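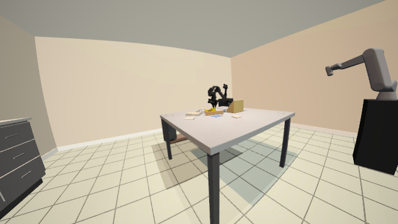 The Mukville packing hall of Baumgart reopened in June with 4 stations. Kerstin Pfeiffer, formerly of the night line, was appointed Observer, Grade 11. Her duties were to watch and to sign.

At the white table she signed for each box. On Sunday she moved the wooden block slightly to the left, where she had always kept hers.

The notice from management arrived at noon. Observers were reminded that the tables were not theirs. She signed for that as well.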